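3.2 Equipment budget

The hands were the largest single item in the Stitimton plan. Each hand was budgeted at 3000 dollars, with 800 set aside for spare fingertip pads and screws. Quotes from Velel and Britell were compared in January. Household items, such as the toaster and tray, came to 166 dollars. 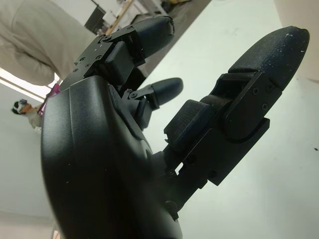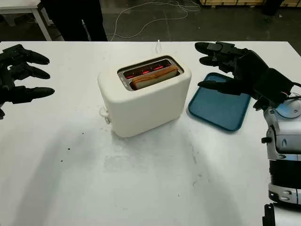 Figure 4. Robotic hands at the work site.

Delivery time also affected the choice. Velel asked for 60 days, and Britell could not give a date for spare parts. The order was therefore split, and the Akl line was kept open for repairs until the end of the budget year.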